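Household Chores and Machines – Notes for Week 6
Intro to Automation, evening section
March 2018

OK, picking up where we ran out of time. I got halfway through the warehouse stuff and then somebody asked about dishwashers and we never came back. Fine by me, because the dishwasher question is really the whole week.

The question for tonight: can a machine do an ordinary chore in an ordinary home yet? I don't mean a machine built for one chore. We've had those forever. A washing machine is a robot that won (I'll fight anyone on this). I mean something with an arm and a pair of fingers that you could point at a mess and say, tidy that up.

My short answer is "parts of it, slowly, on a good day." Now the long answer.

Start with the shop floor, where things look rosy. Those of you who came on the Hedville visit saw the packing line. Same carton, same spot, same angle, all shift long. Frøydis Björklund, who showed us around, told us they spent 14 weeks getting the cartons to arrive straight and only a couple of days on the arm itself. Write that down! Most of the cleverness in a factory goes into making the world boring enough for the machine. Feeders, trays, guide rails, fences. By the time the arm gets its turn there's almost nothing left to figure out.

Now try that with snacks on a table.
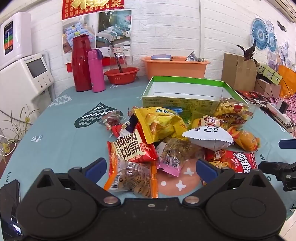
Putting away groceries is a chore a six-year-old can do, badly, and I'd be thrilled with a machine that did it as badly as a six-year-old. Let's go through why it's tough.

Bags are floppy. A chip bag is mostly air with a little food at the bottom, so where do you grab it? Squeeze the middle and you get crumbs. Grab the crimped top and it swings around. You and I pinch the edge and adjust without thinking, and that "without thinking" is hiding a huge amount of work.

Clear wrappers are nasty for cameras. Depth sensors that throw out a light pattern get it back scrambled, or get it back from whatever is behind the plastic. Shiny printing is no better. Ask anyone at Prondo about foil (Tuva Solheim has a very good rant, and I've asked her to give it when she visits in April).

Piles are worse than single things. If one packet lies on top of another, which edge belongs to which? Pull the wrong one and the pile slides, and now your plan is for a pile that isn't there anymore. We'll spend next week on that, so read the Nurnwood chapter on clutter before then. You can skip the math in the second half.

And then the part people forget – where does it go? "Put away" depends on the house. Candy in the box, chips up high, and the open bag gets a clip. Nothing printed on the package tells you that.

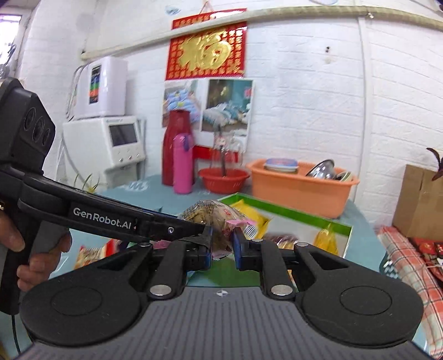 Photo: course picture folder, Automation evening section

So what about the gripper? You'll hear that we need a full human hand, five fingers and all the joints. I used to say so too. I've changed my mind, mostly from watching students in the Fjeld lab pick things up with two soft-tipped fingers and nothing else. Two fingers run by a person get you a surprisingly long way. The missing piece is more in the deciding than in the hand, at least for picking up and putting down. Opening a jar or tying a bag shut is another story, and I'd like to hear arguments on that in class.

Numbers, for those who like them. Last year's group set their machine a tidying task and logged 187 tries at picking up soft packets. A clean pick took about 30 seconds, most of it spent standing there looking. They also kept a list of failures, and it's much more fun to read than the successes. Copies by the door.

For next time:

Pick one chore you did this week. Write down every single decision in it, including the dumb ones. 2 pages, no more, I do have to read them all.

Mark each step as "see," "grab," "move" or "decide." Some will be two at once, mark both.

Circle the step you think a machine would get stuck on first. Bring the page with you, we're swapping with a neighbor and arguing about the circles.

If you missed the visit, borrow notes from someone who went – the slides only have the carton line on them.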